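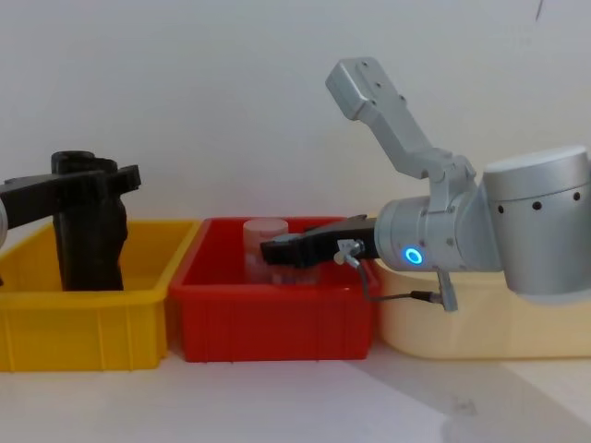

Figure 7. Two-arm sorting cell, with the right gripper at the clear cylinder in the red bin.

4.3 Slip on transparent objects

Of 1343 grasps logged in October, 40 ended in a dropped object, and 18 of those drops involved the clear cylinder. The depth estimate placed its wall too far back, so the fingers closed late and the force check passed on partial contact. Guérin and Åberg traced the fault to a fixed threshold in the Olto controller. Retraining did not remove it.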